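# Folding it flat: an hour with the Dratberg laundry lady

She does not want her name in this, fine. Twelve years of other people's washing, first in a hotel basement, now from her own back room in Dratberg. We talked between loads. I had tea, she didn't stop.

First question, how much. "Last November, 3553 pieces. I write it all down." Towels mostly. Some 80 households on the books, a few from as far out as Okia.

She hates folding boards. Tried one, gave it away. "You want a soft surface with a bit of grip. An old sheet. A flowery one is best, you see straight away if your edge is wandering." Flowers, really? "Plain white, you lose the line."

Then the method, and I had to ask her to slow down. Halves, then halves agian. Smooth from the middle out. Don't press the fold hard. "People iron it with their fist. Why. It's going in a cupboard."

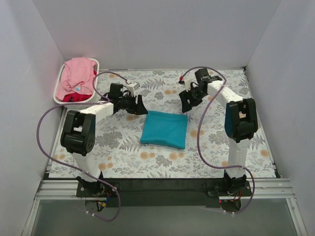
*A teal cloth folded nearly square, with the basket still full behind it.*

The basket matters more than you'd think. Plastic, holes in the sides, never wicker. "Wicker snags. I paid for one blouse, never again." And she won't sort by color once things are clean, pink and red can sit in the same heap for all she cares. Whatever is on top gets folded next.

What about the corners that stick out? Shrug. "A corner is a corner. Flip it over, put it at the back."

She charges by the bag, not the peice. Sheets extra. Fitted sheets extra on top of that, and she wouldn't discuss it further, the dryer was buzzing.

Pickup is Tuesdays, side door, bring your own bags.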